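Frequently Asked Questions: Safe Operation of Gripper Cells
Porkham Technical Institute, Shared Automation Laboratory
Last revised Aug 16, 2020

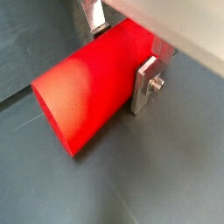 Wrist camera view of a red cylindrical part held by a two-finger gripper.

These questions and answers apply to all staff, students and visiting partners who use the robot cells in the Shared Automation Laboratory. They explain the Laboratory Rules for Gripper Cells and do not replace them. Where an answer on this page and the Rules appear to differ, the Rules apply.

General

Who must follow these rules?

Every person who enters the marked area of a cell, including observers and cleaning contractors. Holders of a permit issued by another department must obtain a laboratory permit before operating any cell. Permits from the Jamelska campus are accepted for observation only.

What training is required before I may operate a cell?

Operators must complete the basic safety course, a supervised practical session and a short written test. Permits are valid for 3 years. An operator who has not used a cell for one full term must repeat the practical session before resuming work, even if the permit is still valid.

May I work alone?

Work in automatic mode with the guard closed may be carried out by one permit holder during staffed hours. Teaching, finger changes and recovery from a fault require a second permit holder in the room. The second person must be able to reach an emergency stop without crossing the marked area.

Do these rules replace the national and international standards on robot safety?

No. The Rules set out how the laboratory meets its duties and in several places ask for more than the minimum. Copies of the standards that apply to each cell are held in the laboratory office and may be read there on request. They may not be photocopied.

Parts and Grip

Which parts may be used for handling trials?

Only parts listed on the approved parts sheet for the cell. A new part is added to the sheet after a cell supervisor has checked its weight, edges and surface condition. Personal items, glass, and sealed containers holding liquid or gas are not accepted.

Are there special requirements for round parts?

Yes. A round part can roll when it is set down and can turn between the fingers when it is lifted off center. The following apply:

The program must include a grip check before any horizontal move.
The part must be released at the lowest safe height for the task.
The part must be set down inside a bin, tray or other raised edge unless the supervisor has approved an open surface.

How is grip force decided?

Start with the lowest setting on the approved parts sheet and raise it one step at a time until the part is held through the full motion. Record the final setting in the cell log. If the highest listed setting does not hold the part, stop the trial and speak to the supervisor. Operators may not exceed the listed range on their own authority.

What should I look for when I inspect the fingers?

Inspect both fingers before the first cycle of each session. Check the contact surfaces, including any pads, for cuts, lifting edges and oil. Check that all finger bolts are present and fully seated. Small marks on the metal are acceptable if they do not touch the part. A finger that is bent, cracked or loose must be taken out of use and tagged.

May I tighten a finger bolt myself?

Permit holders may tighten finger bolts to the value shown on the cell card, using the torque tool kept at the cell. The robot must be in the locked state. Thread-locking compound may be applied only by laboratory technicians. Any bolt found loose must be entered in the log, whether or not it has been tightened.

How often are finger pads replaced?

Pads are replaced after 1000 logged cycles or when an inspection shows wear, whichever comes first. Cells running the Wavano handling program keep their own cycle count, and the operator should copy the figure into the log at the end of each session.

Cameras and Recording

May the wrist camera be used in place of a direct inspection?

No. The camera view is useful for confirming the position of a part, and operators are encouraged to use it for that purpose. Parts of the gripper can hide the far end of a long item, and bright reflections can hide marks on its surface. The inspection at the start of a session must be made in person, with the robot in the locked state.

Are recordings kept?

Recordings made during trials are kept for 8 weeks and then deleted unless a project leader has asked for them to be held. Recordings connected with an incident are held until the incident has been closed.

What if a person can be identified in a recording?

The project leader must obtain that person's written consent before the recording is shared outside the laboratory. The consent form is available from Sunee Suksawat in the laboratory office.

Faults and Incidents

The robot has stopped with a part still in the gripper. What should I do?

Do not reach for the part. Keep the guard closed and read the fault message. If the fault can be cleared from the panel, do so, and move the arm at reduced speed to a position where the part can be released into a bin. If it cannot be cleared, press the emergency stop, place the cell in the locked state and call the supervisor. Some grippers keep their hold when power is removed and others do not; the cell card states which type is fitted.

A part was dropped. Must I report it?

A single drop inside the cell is entered in the log. Report to the supervisor before continuing if:

the part left the marked area
the part or a finger was damaged
3 drops have occurred in one session

May I restart after an emergency stop?

Yes, once the cause is known and has been entered in the log. The person who pressed the stop must agree to the restart. If that person has left the room, a supervisor must decide.

How are near misses handled?

Near misses are reported on the same form as injuries. Reports are read by Roya Tehrani, Laboratory Safety Officer, who replies in writing to the person who made the report. No permit will be withdrawn solely because its holder has reported a near miss.

Changes and Exceptions

Can a project be excused from one of the rules?

A written exception may be granted for a named project and a fixed period. The request must state the rule concerned, the work to be done and the measures that will protect people in its place. Exceptions are not granted for guard interlocks, emergency stops or permit requirements.

What changed in this revision?

The answer on round parts has been expanded, and the limit on dropped parts now applies to each session instead of each day. Finger inspection must now be recorded by both permit holders when two are present. The procedure for the Prieto cell, issued separately in May, has been brought into the Rules and the separate sheet is withdrawn.

Whom should I contact?

Permits and training: Catalina Herrera, Training Coordinator
Approved parts sheets and exceptions: Mererid Howells, Senior Cell Supervisor
Incident and near miss reports: Roya Tehrani, Laboratory Safety Officer
Consent forms and access to standards: Sunee Suksawat, Laboratory Office

Questions not covered on this page may be left in writing at the laboratory office.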